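Sallton workroom: table and floor check, January 2002
Checked by Visitación Alcaraz. Copy to Beathag Moffat.
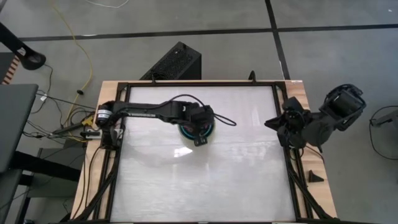
1. Table top
Whitish surface, slightly glossy, with streaks and soft grey patches. I passed my hand over all of it and felt no crack. Please wipe again with the Nishad cleaner and a soft cloth, not the rough sponge.
Result: pass, with comment.

2. Wooden borders
Left and right sides checked for splinters. One rough place under the right side, 15 cm long. To be sanded before February.
Result: repair.

3. Metal frame
Black, goes around the work surface. All corners were tried with a finger, none is sharp. Dust collects along the inside, use a small brush.
Result: pass.

4. Light on the surface
The lamp makes a bright white reflection a little left of the middle. For a person who works 35 minutes or more it can be tiring for the eyes. I ask Beathag if the lamp can be moved 20 cm.
Result: open.

5. Items on the table
The round one with the teal ring may stay. No drinks, please.
Result: pass.

6. Floor
Grey and smooth. I did not slip in my normal shoes, but I did not test it with water.
Result: pass.

7. Table legs
Tight. The inventory sticker 253 is coming off, new one asked from Clanwood.
Result: pass, with comment.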